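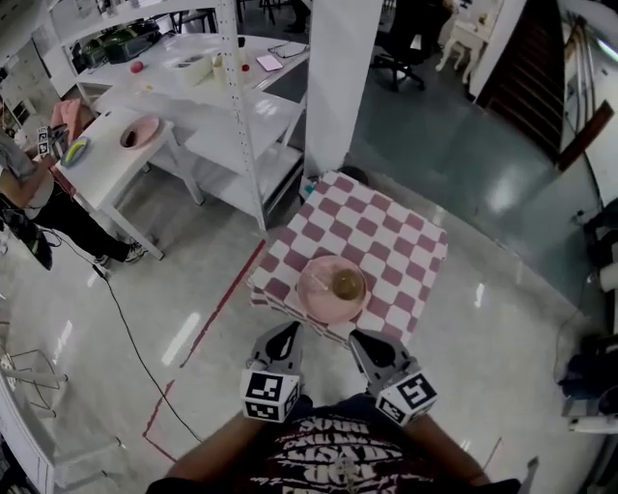 It should take one Monday evening to learn and no longer, one member of the Leka shared workshop told us, and that's the bar we built to. Pisel, our two-finger hand-held gripper, is now on its second version. Gray fingers, black tips, white marker cubes on top. Built in-house, 7 evenings, lots of reprints. Two people can work at once, each with thier own gripper. Next up: a robot arm using the same fingers. Plans go out free in February. Bench visits welcome, just ask at the Leka front desk.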